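Round Woven Counter Basket

By Consolacion Fajardo, January

I've been setting up snack counters for longer than I'd like to admit, and the thing I reorder most is a plain round basket. The one I like now is the Posodari from Nautiyal. It's an orange-brown, rattan-style weave, coiled from a little square knot in the middle, with a thick braided rim you can grab with one hand – great when you're refilling in a hurry! 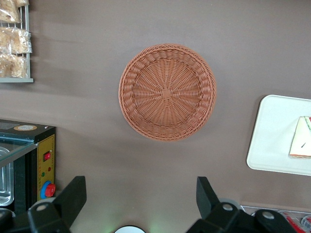

It costs 152 for a pack of 3, so I'd call it a mid-price basket (Promau has a cheaper one at 122 a pack, but the rims on mine came undone by spring). Shake the crumbs out, wipe it with a damp cloth, let it air dry. Please don't put it in the dishwasher. I did that once and got back something like a bird's nest.

For small stuff I don't use a basket at all. Candy bars and little boxes sink to the bottom and people give up digging, so those go on clear stepped shelves with dividers, where each one gets its own spot.

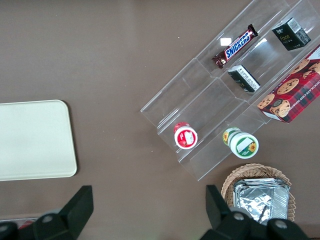 Clear tiered stand with a Snickers bar on the top shelf.

Bottles get a clear two-tier rack, and a single sandwich looks much nicer on a flat tray with rounded corners than rolling around in a bowl. I keep the baskets for foil containers and anything else that would slide off a tray. 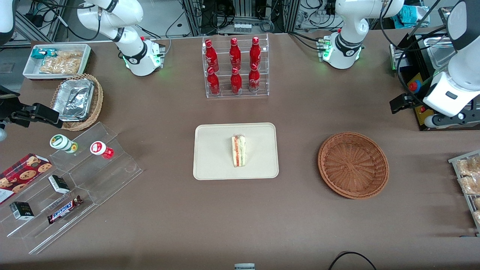

If you're ordering for a bigger place, Bullard sells the same basket in cases of 50, and you'll want somewhere dry to stack them. Mine live on top of the fridge.

Comments

tamsin_b: Does the rim snag on sleeves? My old one ruined a cardigan.

Orrin: Bought a pack in the fall, still fine. The color is redder than I expected but I like it.

deli_kate: Would love a square one!!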